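Our shared workshop has a robot arm that plays kitchen, and you're invited to come see it

I'm Gülizar Gezer, and I've been building the Pringle table at the Mornell workshop since December. We open the doors next month, so I wanted to write this one myself — sorry in advance for the exclamation marks!

The wrist camera gives us the view I like best, right down between the fingers. 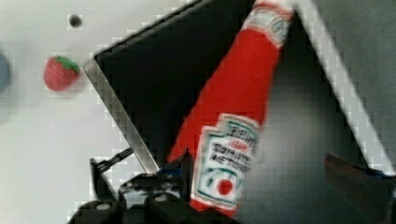

Wrist camera view: ketchup bottle in the black container, strawberry on the table

Pringle is a white arm over a white tabletop, and the job is moving toy food and dishes from place to place. I wrote the control software, Pitine, over 10 very long weekends (my neighbors know the sound of that gripper by now).
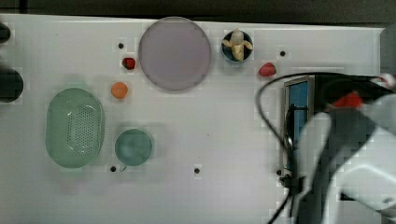
The tabletop from above, with colander, plate and bowl

I get asked a lot why I went with play food. It's cheap, it's light, and I can drop it 59 times in an evening and still have a strawberry at the end. The colander took me ages to get right — those rims are mean to a gripper.
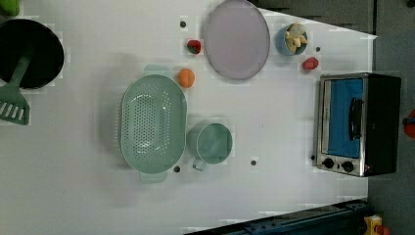 Toaster oven on the right, frying pan and slotted spatula at upper left

Squeeze bottles are my current project, and visitors will get to pick where the bottle goes.

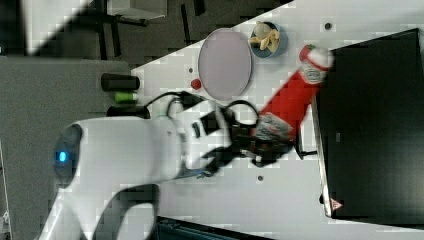
UNDOMVILLE, May 2025 — The Mornell workshop will hold its first Pringle open house next month, with 2 sessions of six visitors each. Kids are welcome with a grown-up. Bring questions, and bring your own half-finished builds too! To save a spot, stop by the workshop and ask for Gülizar.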